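Cluretti Moves Small-Parts Handling at Stodbridge Site to Automated Cells

STODBRIDGE, 7 August 2021 — Cluretti, a contract packer of stationery, gift items and laboratory consumables, has moved its mixed small-parts work at the Stodbridge site to automated handling cells.

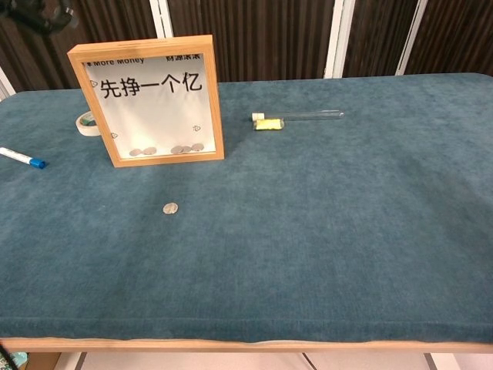
The changeover covers five packing stations and 59 employees on two shifts. Each cell picks single items from a fabric-covered table and places them in a tray, tube or box according to the order. Control software is supplied by Iltement under a service agreement signed in July.

Thin, flat items were the limiting case in the trial period. A coin lying flat offers very little edge to grip, and the first settings were too slow for production. Iltement engineers revised the approach angle and closing force, and the table covering was changed to a soft pile fabric that gives slightly under contact.

"Our packers were doing the same pinch grip for a full shift," said Paweena Chuensuk, operations manager at Stodbridge. "That task is now done by the cell. The packer sets up the table, checks the first pieces of each order and deals with stops."

No positions have been cut. Of the 59 employees, 49 have completed training as cell operators and moved up one pay grade. The remaining staff will be trained on the same terms. Job rotation is set at two hours, and any operator may halt a cell without asking a supervisor.

Orders under 200 units will still be packed by hand. Setup time makes automated handling uneconomical at that size, and manual packing keeps a trained group available when a cell is down for service.

"Stops are logged by the operator in plain words," said Theerawat Petchrat, process engineer. "We read the log at shift change — most of the settings in use today came from it."

Cluretti will review error rates and operator workload before deciding on similar cells at its Tak site.

Media contact: Aidan Ó Ceallaigh, Cluretti, Stodbridge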